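Re: [grippers] Anyone tried the Dilto hand-held?
25 June 2021

Hello all, and sorry for the slow reply, it has been one of those months.

On the list it was written:
> We are thinking of buying the Dilto hand-held gripper for our
> cloth-folding work. The shop page is all adjectives. Does it cope
> with soft things, and is the strap any good? We have 1388 to spend
> and would rather not spend it twice.

Well, we've had ours since February, bought through Sukprasert, and I'm very fond of it, with a few grumbles (bear with me, I do go on). Soft things are where it earns its keep. The yellow fingers take a good pinch of knitwear or cotton, and you can lift a whole garment by one end without it feeling as if it wants to slide away. Thin, slippery linings are another matter, and I still lose those more often than I'd like!

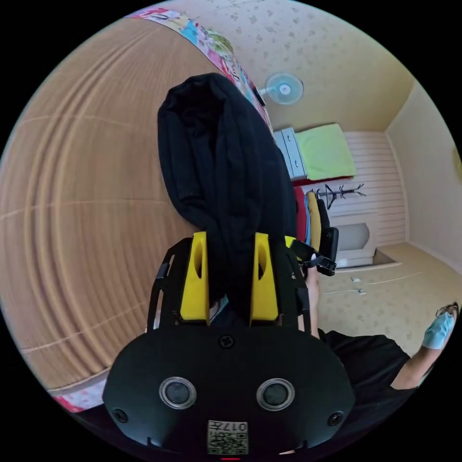
The Dilto at work on a black garment, strap hanging to the right.

The strap is fine once you've set it for your own hand, but do take the time, as I didn't and had a sore wrist by the end of the first afternoon. We now stop after 50 garments and swap over, and everybody is a good deal more cheerful for it. My longest run without a break was 56, and I wouldn't recommend it.

As for grumbles, the body is wide, so getting into a drawer or a narrow basket is a bit of a squeeze, and the printed guide is three pages long and skips the bit on changing the fingers altogether. Sukprasert did send me a better one when I asked, very kindly and the same day.

We also had the Nidell on loan for a while. It's lighter and I liked the handle, but it kept dropping towels, so back it went. I haven't tried the Melex, and would love to hear from anybody who has.

If you'd like the longer guide, write to me off-list and I'll gladly send it on.

All the best from a rather untidy workroom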